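Against the Permanent Cable Tie

A cable tie is specified as a permanent fastener and used as a temporary one. Most of the trouble with it follows from that mismatch. The standard nylon tie costs so little that it drops out of the budget, and anything that drops out of the budget also drops out of the design. A bracket gets a drawing, a part number and a revision letter. The tie holding the wires to the bracket gets a handful from the bag.

I kept maintenance records at Kestura for 29 months, covering small bench equipment with exposed wiring. Few of the faults I logged began in the wire as supplied. Most began at a tie: pulled tight enough to flatten the insulation, placed where the wire had to flex, or trimmed at an angle that left a point. Teemu Mustonen, who did most of the rework, replaced the tie in every such case and moved it in very few of them. I think he had the order wrong. Position is the first question and tension is the second.

The usual defense is speed. A tie closes in 5 seconds and a screw clamp takes longer. This is true at assembly and false over the life of the machine. A tie can't be adjusted outward. Each wire added later means cutting the old tie next to live insulation, usually with cutters chosen for some other job. A bag of 100 ties is cheap. One nicked conductor, found by elimination on a working afternoon, is not.

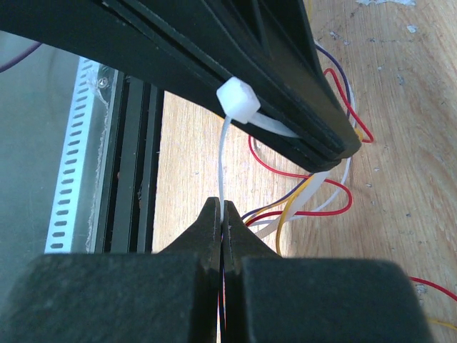

The tail deserves more attention than it gets. Left long, it catches on sleeves and tools and gives people something to pull, and a pull on the tail only ever makes the tie tighter. Cut with ordinary side cutters, it leaves a stub that will open a knuckle. Flush cutters solve this and should be stored with the ties – same drawer, same label.

I would not ban the things. For a fixed run along a rigid member, with slack left in the wires at the end, a tie is adequate and I use them. Where wires will be added or removed, hook-and-loop strap is the better default, and it should be written into the parts list with a length and a quantity. Orvokki Mäkelä objects that strap is bulky and collects lint. Both points are correct, and I would still take the lint.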